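We use cookies to keep you signed in and to count page visits. Accept | Manage settings

Used server pulls clicks at idle – drive or controller at fault?

3 min read
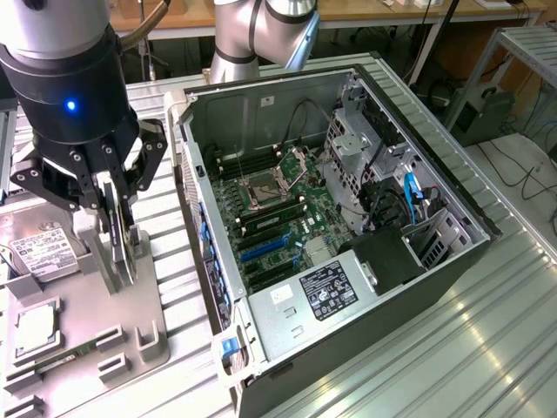 A desktop tower on its side with the side panel off, and a 3.5-inch drive and other parts in a tray.

Posted by dkl_storage, February 2019

I run a small backup machine at home with two 3.5-inch drives in a mirror. Both are Prolex units bought used from the same seller. Drive A has 2,470 power-on hours according to SMART. Drive B has a little more. Reallocated sectors and pending sectors are zero on both.

When the machine sits idle, drive A makes a single soft click, then a short whir, then goes quiet. The next click comes after 20 seconds or so with no disk activity in between. Under load there is no click at all. Long copies run at the expected speed and the checksums match.

What I have tried so far:

- Swapped the SATA data cables between the drives. The click stayed with drive A.
- Moved drive A to a different power connector. No change.
- Ran the extended self-test. It completed without error.
- Turned off spin-down in the OS power settings. No change.

The load cycle count on drive A goes up while I watch it. On drive B it does not move. I don't know if the two things are connected. The controller is a Rissanen add-in card on its default firmware. I would like to know if the drive is failing or if the card is doing something to it.

Pundley

The drive is parking its heads. The click is the heads moving onto the ramp, and the rising load cycle count confirms it. A failing drive would normally click during reads, and you would see timeouts or retries in the system log. You describe the opposite pattern.

Most drives have an idle timer in their own firmware. It is separate from the spin-down timer in the OS, so turning that off has no effect on it. Used drives often arrive with whatever setting the last owner left, and that would explain why two drives of the same model behave differently.

Check in this order:

1. Read the APM level on both drives (hdparm -B on Linux, with the device name after it). Compare the two values.
2. If drive A shows 127 or lower, set it to 254 and listen for a few minutes.
3. If the drive reports that APM is not supported, look for a vendor idle timer. Some drives keep it in a separate setting and need a vendor tool to change it.
4. Write down the load cycle count, wait an hour, and read it again.

The APM value may be lost at power off. If so, put the command in a startup script or in hdparm.conf. Look up the rated load cycle figure in the data sheet for your exact model before you decide how much the existing count matters.

One more point – something may be waking the heads each time. A parked drive doesn't park again until it has been accessed. Look for a small periodic read or write, such as a log file, a monitoring agent, or the SMART polling itself. In a mirror, reads can go to one member only, so that could also account for the difference between A and B.

relay_box_6

Mine did this and I just replaced it. Drives are cheap now. Could also be the power supply, they get weird when they are old. Did you try another one

northbench

The first reply is correct. I would add a test for the card, as you asked about it directly.

Shut down, connect drive A to a SATA port on the motherboard, and boot from a live USB stick so the array is not mounted. Leave the machine idle for 20 minutes. If the count still climbs, the card is not involved. If it stops, reconnect the card and repeat under the same live system. That separates the card from the software on your normal install.

Some add-in cards do not pass APM commands through. In that case hdparm returns an error or a value that never changes, and you have to make the setting from a motherboard port. I had this with an older card in August and lost an evening to it.

Don't start the array with one member missing while testing. It will be marked degraded and you will have a resync to wait for.

dkl_storage

APM on drive A was 96, drive B was 254. Set A to 254 from a motherboard port and the clicking stopped. The value does not survive a power cycle, so it is in the startup script now. The card passes the command. Still looking for whatever was waking it.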